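Zirkport Opens Gripper Comparison to Outside Teams

PLEKDALE, June – Zirkport has begun a side-by-side trial of hand-held grippers at its Plekdale workshop and is inviting outside teams to bring their own hardware. The trial compares 6 grippers on the same household tasks, with a camera mounted on each tool to record what the fingers are doing.

Each gripper will be used for 575 recorded attempts, divided among 26 tasks that include folding cloth, closing jars and sorting cutlery. Operators change tools every hour. 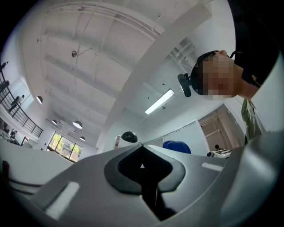

Finger shape is the main point of comparison in the first round. Arkidska supplied two of the designs, and Yazıcı supplied the camera mounts. The curved, light-gray finger with the smooth, rounded surface will be tested against flat and ribbed versions on the cloth tasks, where operators have reported the largest differences in grip.

"We had opinions about these tools and very few numbers," said Hanane Amrani, who leads the trial. "Every operator had a favorite. Now they all have to use all of them."

The second round covers camera placement. Yanling Yao and Mudassar Talpur will compare 3 mounting angles and report how often the fingertips are hidden from view during a grasp. Results from both rounds will be posted on the Zirkport website, along with the task list and scoring sheet.

Teams that want to enter a gripper should send a drawing, the weight of the tool and the finger travel to Jinlong Xiong at the Plekdale workshop. Entries must fit the standard Zirkport handle. Tools will be returned after testing.

Media contact: Blažena Machala, Zirkport, Plekdale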